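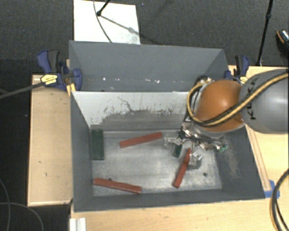 3.2 Sorting tasks and talk between children

Figure 2. Red and dark green blocks in a gray metal bin, a second bin behind it.

Most of the earlier work on color words in bilingual homes uses picture cards. We wanted loose objects, mixed up, that a child has to talk about to get the one they want. Cards get named one at a time and the talk dries up fast. With blocks there is more arguing — "no, the other green" — and that was the kind of speech we were after.

Families came from two towns, Dullano and Uvodik. 31 children in all, each seen in April and then again in May. Sessions ran in the family kitchen when possible, otherwise at the library. Parents stayed in the room but were asked not to name colors. Several did anyway. Those turns are marked in the transcripts and left out of the counts.

Each session was three rounds. Round one, the child asks a sibling or parent for a block. Round two, roles swapped. Round three free play, no instructions, recorder left on. Coding was done by Zoia Derkach and Eoin Hanrahan, working seperately, with disagreements settled by a third reader (Demyd Zakharchenko). A turn counted as mixed if it held at least one content word from each language. Names and "okay" not counted.

Mixed turns were far more common in free play than in the asking rounds. Not a surprise. Older siblings mostly kept to one language when asking, then switched as soon as the task was over. Younger ones mixed all the way through. Color words came out in English even in homes where parents reported almost no English at the table, which fits the school explanation but doesn't prove it — preschool songs would do the same.

Shade words were rarer than we hoped. "Dark" turned up mainly as a way to fix a misunderstanding, hardly ever on the first try. Children who used it in one language did not always have it in the other. See section 4 for the longer exchanges.

One limit. Some of the Uvodik recordings have a lot of kitchen noise and the coders skipped turns they could not make out, so short turns are probaly undercounted there. The Dullano files are cleaner. We compare the towns only on turns longer than 3 words.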